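Bench rules for the two-arm robot: your questions

I look after the arms here at Cullitbridge, and these are the things people ask me most, usually while already reaching for the power switch.

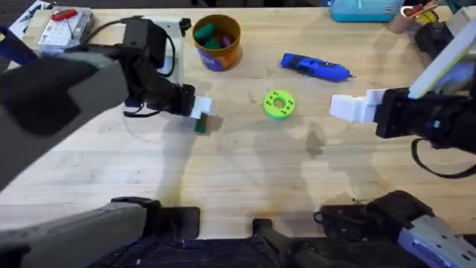 Left gripper on a green block, right one open over the table.

Can I leave my own things on the table?
Anything the arms need for the task can stay. Your coffee can't, sorry! Loose tools go to the far side, and cables get a look before you start (I check the loops near the wrists first, they love to snag).

How close can I stand?
Outside the taped line whenever the motors are on. If you have to reach in, even for 2 seconds, hit pause and wait for the light to go amber.

What speed should I use?
20 per cent for a new task, always. Once it has run cleanly you can go up to 75, and that's the ceiling. Nithin Mathew has the key for anything faster and he will say no.

Do both arms have to be working?
Nope. Park the idle one with its fingers open and well clear of the other. I like open because you can see at a glance it isn't holding anything.

Something got dropped. Now what?
Pause, pick it up, write it in the log. Yes, even a little block. Pavithra Joseph reads the log every June and she does notice gaps.

Who signs me off?
Me or Pavithra. Bring your Flavau training sheet, and please fill in the back page this time.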